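In defence of the village launderette

We lost the launderette in Clirnside in March, and I've been boring everyone I know about it ever since, so now it's your turn.

I should say straight away that I own a washing machine. Most people who used Ginley's did, by the end. I went for duvets, mainly, and the dog's blankets, and for the week every winter when my kitchen pipes freeze and I'm reduced to rinsing things in the bath like a student. But I also went because I liked it there. I liked the bench, and the smell, and the radio that only got one station. You could sit down for an hour in the middle of the afternoon and be left alone, or not be left alone, depending on who else had brought their washing in.

The argument for letting it go was that everybody has a machine at home these days. I heard this from all sorts of people, including my own brother, who lives forty miles away and has never set foot in the place. And it's just not true! There's a row of flats above the shops on Gosstead Road where the kitchens are so small you have to choose between a washing machine and a cupboard. There are the lads who come for the season and live in caravans. There's anybody whose machine has packed up and who can't lay hands on the money for a new one until payday, or the payday after that. The bus to Gosstead is every two hours, and have you ever tried getting on a bus with a family's worth of bedding? I have. You take up three seats and everyone hates you.

Then there's the price of things. When I last did the big weekly wash at Ginley's it wasn't cheap, I'll admit that. Machines drink electricity and so do dryers, and the bills had gone mad. Alun Landeg, who ran the place for its last stretch, showed me one over the counter and I had to sit down again. He'd already put the big dryers up twice and he hated doing it. He said every time he changed the sign he lost another two regulars, and then he had to put it up again to cover the ones he'd lost. I'm no economist but I can see where that ends.

What gets me is how we talk about it. If a library shuts there's a march. If a pub shuts there's a share offer and somebody off the telly turns up to pull a pint. I've got nothing against pubs, I've done my bit to keep ours going, but a pub is a thing you can do without on a given night and clean sheets aren't. When the launderette went there was one letter in the paper. It was mine, and they cut the best paragraph.

I think it's partly embarrassment. Washing is private. We'll happily tell strangers about our operations, but we don't like them to see our pillowcases. My mum would never have used a launderette if she could help it, and when she couldn't help it she folded everything before she took it down there, dirty, so that it looked respectable in the bag. She wasn't unusual. So a place where people do their washing in front of each other never gets to be romantic the way a pub does. You don't get oil paintings of them. (There probably are oil paintings of them. Someone will write in.)

And yet it was about the only room in Clirnside where you'd find all of us at once. Think about where you sit down these days next to a person you haven't chosen. The doctor's, I suppose, but you're not at your best. At Ginley's I got talking to a man who'd driven lorries to Turkey, and a girl revising for her nursing exams with her cards spread out along the top of the machines. I learned how to get candle wax out of a tablecloth. I also learned a good deal about Alun's knees, but you take the rough with the smooth.

It's where I met Setsuko Murakami too, and she's become a proper friend. She'd moved up here for her husband's job and knew hardly a soul. She told me she used to come in with half a load, on purpose, so she'd have a reason to come back later in the week. I thought that was the saddest thing I'd ever heard until she pointed out that I'd been bringing in the same dog blanket three times a fortnight. Fair enough.

Setsuko doesn't agree with me about all this, by the way, and I promised I'd put her side. She says I'm being sentimental, and that what people in the flats want is a machine of their own and the space to put it in. She grew up carrying washing to a coin laundry with her gran and she says there was nothing lovely about it when it was sleeting. If you gave people in the caravans the choice between a nice chat with me and a washer by the back door, she says, I'd be chatting to the dog. I've thought about that a lot. She's right that I could always go home. It's easy to be fond of a place when you don't need it.

But nobody's offering them the washer by the back door, are they? They've lost one thing and been given nothing for it, and that's my whole complaint. If the landlords on Gosstead Road were fitting kitchens tomorrow I'd shut up and write about potholes.

There are ways round it. I've heard of shops that keep a couple of machines going at the back, and of church halls that open theirs up for a morning a week. There are those outdoor ones at petrol stations, which I used once on holiday in the wind and wouldn't recommend, but they're better than a bath. The old primary school kitchen has water, drains and a decent floor, and it's been sitting there doing nothing for as long as I can remember. I put that to our councillor outside the chemist and she said it was an interesting thought, so I shan't hold my breath.
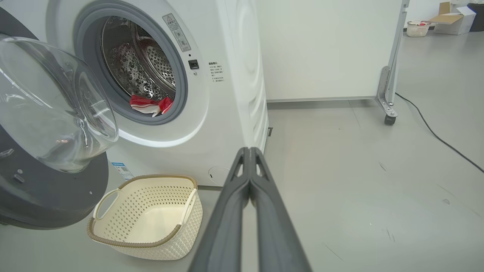 Anyway, I've said I'll go to the next council meeting and bring it up properly, and Alun's coming with me if his knees allow. He still has the old price sign in his garage, and the bench as well, which he says we can have back any time there's somewhere to put it. If you live round here and you miss the place, or you never used it but you can see the point of it, come and sit with us. They only give you a few minutes to speak, and I do tend to go on.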